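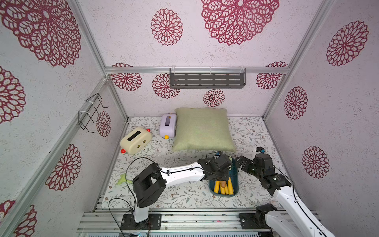
Does the charger have to come out of the aircraft every winter? A reader at Stademthorpe wrote in with that one, and it's such a good question that it has gone straight to the top of the page. No, it can stay in. Take the battery itself home, keep it somewhere dry, and leave the charging lead coiled and tied behind the panel.

## Headset and intercom batteries: your questions

**Which pack fits the Cladetau intercom?**
The 1504 pack fits every Cladetau two-seat set. It drops straight into the old bay with the same plug, and you don't need to touch the wiring (hooray!). The four-seat set takes a longer pack, so check the label inside the lid before you order.

**Can I use ordinary AA cells in my headset?**
Yes, if yours is the Mokgethi with the clip-on battery box. It takes 2 cells, alkaline or rechargeable, and there's a small switch under the cover to tell it which. Do set the switch! With it in the wrong place the low battery light comes on far too late, and you lose your noise cancelling halfway round the circuit.

**How long will a charge last?**
We love this question because the answer has got so much better. A new 1504 pack runs a two-seat intercom for a long day's flying with both headsets plugged in. Cold cockpits shorten that, and so does leaving the music input on.

**How many times can I recharge it?**
The pack is rated for 200 full charges. Topping up after a short flight uses only part of one, so most weekend flyers get years out of it.

**My intercom hums when the strobes are on. Is that the battery?**
Probably not. Unplug the ship's power and run on the pack alone. If the hum goes, it's coming in through the supply and a filter lead will usually cure it. If it stays, look at the headset jacks, especially the earth side.

**Do I need an engineer to fit it?**
For a portable intercom, no. For anything wired into the panel, yes please: ask your engineer before you buy, as the paperwork depends on the aircraft.

**What's in the box?**
The pack, a new lid seal, 5 lid screws (one is a spare, they do love to roll under the seat) and a fitting sheet.

**Where do old packs go?**
Tape over the terminals and bring them to the Drevthorpe counter, whatever make they are. Please don't post them if they're swollen or dented. Ring us first and we'll talk you through it.

Counter hours change in March, when we open from 8 am.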